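In defence of the snack pile

I own a perfectly good pantry organiser. It's a Viltico, it has 9 clear tubs with clip-on lids, and it cost me 60 dollars at a time when I believed I was the sort of person who would decant. The tubs are now under the stairs holding Christmas ribbon and a bicycle pump. My snacks live in a heap and I'd like to make the case for leaving them there.

You'll have seen the other way of doing it. Somebody's cousin posts her shelves in November, just before the relatives turn up, and everything is the same beige. Crackers in a tub, dried fruit in a tub, lollies in a tub, all with little white labels in that loopy handwriting font. It's very restful to look at. I also couldn't tell you what half of it is, and neither can her kids, who stand there with the door open asking where the good stuff went!

The packet is the good stuff, or at least a fair whack of it. I do most of my snack shopping at the Asian grocer near the station (Yurchenko's old fruit shop, for those who've been here long enough) and I choose with my eyes. I can't read Chinese, so I go by the picture and the colour and whatever scrap of English is on the back, and I've found most of my favourites that way. Tipping those into a tub would be like buying a record and chucking the sleeve.

Grapes and peaches are what I always drift towards. There's something about fruit on a packet, all plump and better behaved than any fruit I've had in the bowl, and once the bags are leaning on each other in their greens and pinks and reds I get a bit daft about the whole thing. 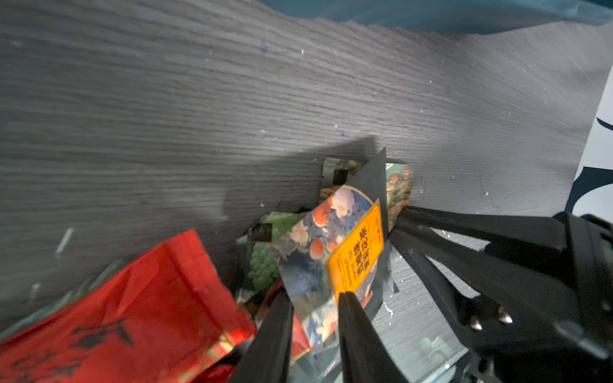
What the tidy people say

My friend Lumturie Jurić is a decanter, and a good one, and we've been having this argument for years. Her first point is that a pile hides things. Fair enough. I once bought the same bag of prawn crackers three times running on the grounds that I couldn't find the one I had. But I've also opened her tubs and found sesame biscuits from some other era of government, with no date on them at all, the date having gone out in the recycling with the packet. At least my old stuff confesses.

Her second point is staleness, and she wins that one for anything already open. I use pegs. Proper wooden clothes pegs, fold the top over twice, peg it, done. In our summers even that gives you a couple of days with rice crackers before they go bendy, so the real answer is to finish the bag, which I've never found difficult.

Her third point is that it looks like a mess. Well, yes. It's a kitchen. I've got a drawer with 30 rubber bands in it too.

Where I'll give ground

I'm no purist. Flour goes in a tin, rice goes in a tin, and anything that moths fancy goes in a tin with a tight lid, and if you've ever lived through pantry moths you won't need me to go on. Sugar too, on account of the ants. Those come in dull packets anyway and you don't lose much.

And a heap does need an edge. Mine got out of hand last winter and started sliding into the tea towels, so now it has one shelf at elbow height and when the shelf's full I stop buying. Tall bags at the back, little ones in front, anything open goes where I can reach it. It takes me a minute or so after a shop. Lumturie says that's organising. I say it's a pile with manners, and she's welcome to come round and choose something from it, which she always does, and it's always the peach ones.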